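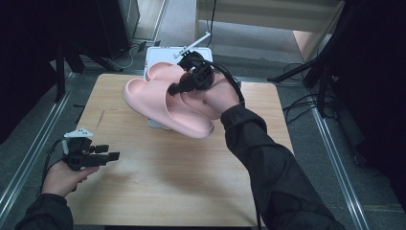

Two-handed demonstration with the Trunotora hand-held pair. Right gripper closed on a slide sandal, left gripper open.

Trunotora Hand-Held Demonstration Grippers
Matched left and right set for recording manipulation tasks by hand

Overview

Trunotora is a pair of hand-held grippers for teaching two-arm tasks without an arm in the room. The operator holds one unit in each hand and performs the task at normal working height. Each unit records finger opening and hand pose on a shared clock. The recording is later replayed or used for policy training on any arm pair fitted with the matching Trunotora end effector.

The finger geometry on the hand-held unit and on the arm-mounted unit is the same. Contact points recorded in the demonstration carry over without rescaling. Grip width is read at the finger carriage and is unaffected by how far the operator's own hand closes on the handle.

Typical tasks

Footwear pairing and boxing, folding of small textiles, sorting of soft goods, tool handover between hands, lid and carton handling. Soft items with thick soles or straps are best taken across the strap or the side wall. Thin sheet material needs the narrow finger insert (sold separately).

What is in the set

Left gripper, black, cabled
Right gripper, black, cabled
Synchronization hub with power supply
Calibration block
Two pairs of standard fingers
Hard case

Arm-mounted end effectors are ordered separately. State the flange pattern when ordering.

Specifications

Sampling rate, finger opening: 413 Hz
Time offset between left and right after sync: under 2 ms
Recording channels on hub: 16
Connection: wired, one cable per gripper
Housing color: black
Operating position: standing or seated

The hub accepts external video sources on the remaining channels. Time stamps are written at the hub, so cameras of different makes can be mixed in one session. Video drivers are listed in the Rolland software manual.

Software

The set ships with Rolland, the recording and review program. Rolland shows both finger traces and both pose tracks against video and flags dropped samples before a take is saved. Takes can be trimmed, split at contact events and exported. Version 17 adds a mirrored export, in which a right-hand take is written out as a left-hand take for single-arm cells.

Remote control mode

The same grippers can drive a live arm pair. In this mode the hub sends pose and opening targets to the Garnmont bridge, and the bridge applies workspace and speed limits before passing them to the arm controllers. A foot switch is required and must be held down for motion. Releasing it stops both arms in place. The grippers do not give force feedback.

Hand recording is faster per take and needs no safety enclosure. Remote control is slower but every take is already known to be within reach of the arm. Sites that start with hand recording should run the reach check in Rolland before collecting a large batch.

Setting up a station

Use a table with open floor on the operator's side. Route each cable over the back of the hand and along the forearm, leaving a loop at the wrist. Keep the loop short enough that it does not drag on the work surface. Close-fitting long sleeves keep the cable from snagging.

Zero both grippers on the calibration block at the start of each session and again after any finger change. Begin and end each take with both grippers in view of the main camera. An idle gripper should be held open and steady at the side of the table; random movement of the idle hand will be learned along with the task.

Application note

"Most rejected takes come from the hand that is waiting," says Noémie Besnard, applications engineer at Fleltthorpe. "We ask operators to park it in the same place every time. On shoe boxing that one change did more for us than extra takes."

Service

Finger pads are wear parts and are replaced as a set. Cables are field-replaceable with a 2 mm hex key. Grippers returned for recalibration should be sent as a pair, with the hub.

Ordering

Supplied by Fleltthorpe. Quotations include the set, one Rolland seat and remote installation support. The Garnmont bridge and foot switch are quoted as a separate line. Orders for the current production run close in December.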